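Notebook, seed bench – Monday, January
Flax germination, lots Teletti and Bielecka, day 3 count

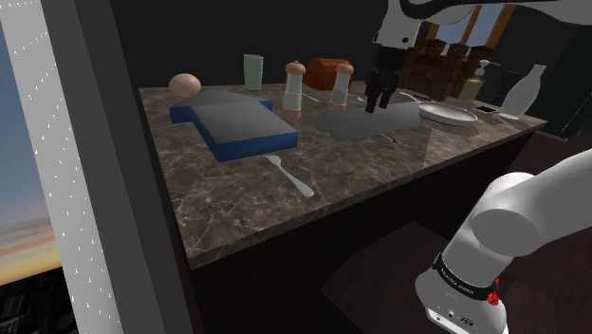 Trays went in Friday afternoon at 23 C, paper towel method, top of paper. Each lot is 900 seeds, split into four reps of 225. Seed was taken from the middle of the bag after riffling, not off the top. Last month's Teletti numbers were taken off the top and I don't trust them.

First count done 9:40. Radicle longer than the seed counts as germinated, anything shorter stays in the tray. Teletti is even across all four reps. Bielecka is uneven: reps A and B look like Teletti, C and D are clearly behind. C and D were on the lower shelf. I suspect the shelf before I suspect the seed, but the two are confounded in this layout, so the count says nothing about it either way. Should have put one pair of each lot on each shelf. Will do that on the repeat.

Mucilage is a nuisance again. Where the paper was too wet the seeds sit in a film of gel and clump, and the ones in the middle of a clump have not moved. Pulled a clump apart in rep C with the blunt forceps and spaced the seeds out. Noted on the tray lid so the second count can be read with that in mind. For the repeat, wet the paper, let it drain on edge until it stops dripping, then lay out the seed.

Some mold on Bielecka D, near the corner, on seeds with cracked coats. Removed those and recorded them as dead. No spread to neighbors so far. The cracks look mechanical to me (combine set too tight, or the drop into the bin). Azra Petek thinks it is more likely wet and dry cycles in the field before harvest. We could check by looking at seed that was hand threshed from the same plots, if there is any left in the cold room. She will look.

Stostus lot: not started. The bag is still tagged at the intake moisture and I want it re-measured before it goes on paper. The meter reads high on oilseeds unless the flax curve is selected, and whoever used it last had left it on barley. Switched it back. Oven check on two subsamples running overnight.

Orkley incubator: display and the loose probe disagree on the lower shelf and agree on the upper. Fan is turning. Moved the loose probe to the back of the lower shelf, will log through tomorrow morning – if the gap is still there, all trays go to the upper shelf and the lower one stays empty until the door seal is replaced.

To do
– second count, same time of day, same person counting
– rewet Teletti B, edges drying
– new paper, the heavier grade, we are down to the last pack
– ask Azra about plot numbers for Bielecka, the bag label only has the field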